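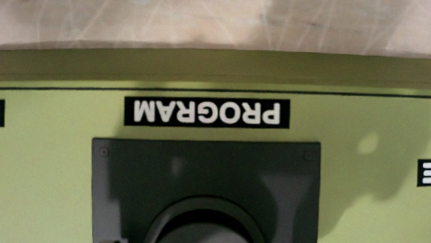
What is the easiest thing to grow indoors with small children in the middle of winter?
Dried beans in a glass jar with a damp paper towel, because the kids get to watch the root come out, and they don't have to wait very long for it.

Windowsill Growing With Little Kids: What Works at Our House
Posted 7 Jan 2021 by Fuseini Essien

We start growing things the week the holiday decorations come down. The house looks bare, everyone is a bit grumpy, and my two would happily spend the whole afternoon asking me for snacks, so out come the jars. I have done this enough winters now that I've collected a fair number of tips (some of them the hard way, and one of them involving the heating vent, which I'll get to).

Start with the beans you already have. I used to buy a nice packet of seeds for this and then one year I forgot, and we used pinto beans out of the soup cupboard, and they came up just fine. Old beans can be slow or not sprout at all, so put in five or six per jar and pull out the duds later. Soak them overnight in plain water. My daughter likes to say goodnight to hers.

Fold the paper towel into a long strip, line the inside of the jar with it, and stuff a second crumpled towel in the middle to hold it against the glass. Then slide the beans down between the towel and the glass, about halfway, where everybody can see them. If they keep dropping to the bottom, your middle towel isn't big enough. Add water until the towel is soaked and there's just a little left at the bottom, and please, pour it yourself the first time. I love a child with a watering can as much as anyone, but beans sitting in a full jar go sour, and that smell hangs around.

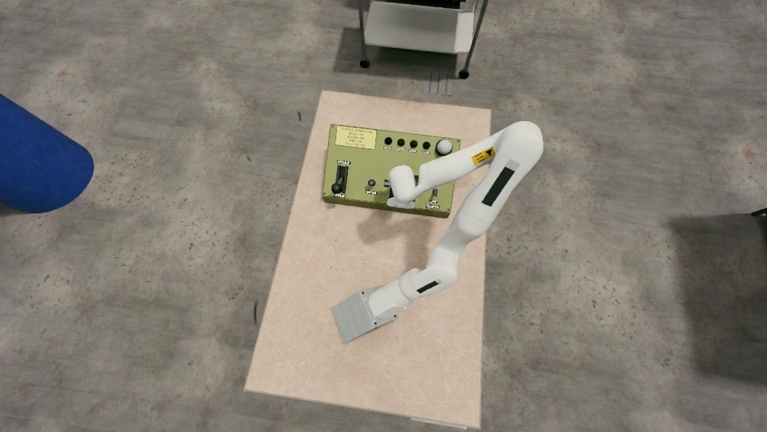

White robotic arm and olive-green control box

Label everything. I write each child's name on masking tape and stick it on the lid end of the jar, away from the side where the beans are. Permanent marker straight on the glass comes off with rubbing alcohol, in case somebody has already gotten to yours.

Now, the window. Ours faces south, and the sill is right over a heating vent, and the first year I lost a whole row of lettuce seedlings in one afternoon because I'd turned the heat up for company. They looked like wet string. If you have a vent there, close it or move the jars to a shelf nearby. Beans don't need light until they've got leaves, so the kitchen counter is perfectly good for the first several days, and you'll remember to check them there.

For soil I use whatever plain seed-starting mix is on sale. This year it was a bag of Maeng, last year it was something else, and I couldn't tell the difference. Wet it in a mixing bowl before it goes anywhere near a pot! Dry mix floats, and then it's on the rug. We spread an old shower curtain on the floor, and when we're finished I gather up the corners and shake it out over the back steps.
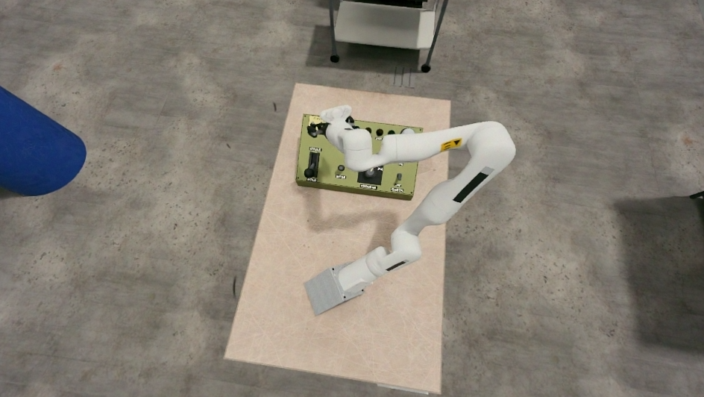
White robot arm on the tabletop, with the green control box

Egg cartons are sweet but they dry out fast, and the cardboard ones grow fuzz if you keep them wet enough to be useful. I've gone over to yogurt cups with a nail hole in the bottom, set in an old baking pan. My sister-in-law swears by her Dronberg tray, which has 200 little cells in it, and I did borrow it once, but I can't think what a family of four is supposed to do with 200 little cells of basil.

Good second projects, once the beans have won everyone over, are pea shoots (you can snip them and eat them, and my son, who eats nothing green, eats those), carrot tops in a saucer of water, and radishes if you have a deeper pot. Skip peppers until the kids are older. They take so long that everyone has forgotten what's in the cup.
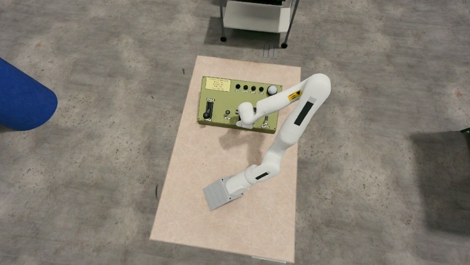
Watering is where it usually falls apart, so we keep ours tied to breakfast. Cereal, then plants. Each child gets a spray bottle, set to mist, and ten squirts, which they count out loud. On school mornings we sometimes forget and do it after supper, and nothing terrible has happened so far.

If you see little black gnats, you're watering too much. Let the top of the soil dry out, and put a shallow dish of cider vinegar with a drop of dish soap next to the pots overnight. White mold on the surface can be scraped off with a spoon. Do wash the spoon.

When the bean plants get taller than the jar, move them into real pots with a chopstick to climb. Handle them by the leaves and not the stem, and let each child do at least one, even if it ends up crooked. We had a December batch that went in sideways, and it grew right up the window screen and gave us four beans before the cat found it.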